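Marchand Hardwax Oil for Wood Floors
Satin, clear. One-quart can or one-gallon can.

Item no. 207
In stock at Gikley, ships the next working day

Overview

Marchand is a hardwax oil for people who own a wood floor and would like to keep walking on it. It soaks into the top of the board, stiffens up, and leaves a low sheen that looks like wood with something on it, because that is what it is. If you want a floor you can check your teeth in, we sell a gloss polyurethane two shelves over and wish you well.

The oil is thin enough to spread with a pad and thick enough that it won't race you to the baseboard. There is a smell. It is closer to a candle shop than a gas station and mostly clears out by the second morning with the windows open.

What it's good for

Solid and engineered boards, stair treads, thresholds, and that strip in front of the kitchen sink where every finish goes to die. It takes spot repairs well. Scuff the worn patch, wipe on a little oil, buff it off, and the edge of the repair fades into the rest. Try that with polyurethane and you will be renting a drum sander by dinner.

It is not good for laminate, vinyl, cork tile with a factory coat, or anything already waxed by a previous owner who left no forwarding address. Old paste wax has to come off first, all of it. We stock Zusora Wax Lifter for this, and it is exactly as much fun as it sounds.

Everyday wear

Shoes are fine. Socks are fine and faster. Grit is what takes a floor apart, so put a mat at the door and shake it out more often than you feel like doing.

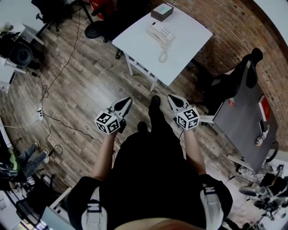
How to put it on

1. Sand to 120 grit and stop. Going finer closes up the grain and the oil sits on top like a guest who won't leave.
2. Vacuum. Vacuum again. Wipe with a dry cloth and look at the cloth.
3. Stir the can from the bottom. Don't shake it.
4. Work in strips along the boards with a Nundora white pad, beginning at the wall farthest from the door. Everybody knows this one and somebody still calls us every September from a corner.
5. After 20 minutes, buff off whatever is still wet. If you think you've taken off too much, you're close.
6. Leave overnight. Second coat, thinner than the first.
7. Lay used rags flat outdoors to dry, or sink them in a bucket of water. Oily rags in a pile can catch fire on their own. This is the one line on the page with no joke in it.

Light foot traffic after 24 hours, furniture after three days, rugs after two weeks.

Coverage

One gallon: 2000 square feet for a maintenance coat on a floor already oiled, 112 square feet per quart for two coats on bare oak. Thirsty old pine will drink more and show no gratitude.

Customer review

"Did the hall and both bedrooms. Instructions said thin coats, I did one thick coat, it stayed tacky for a week. Did it again with thin coats. Four stars." Lorne MacLeod

Goes with

Nundora white pads, pack of five
Zusora Wax Lifter
Marchand Floor Soap, item no. 194

Returns

Unopened cans can come back within 30 days. Opened cans are yours, along with whatever you were planning to do with them.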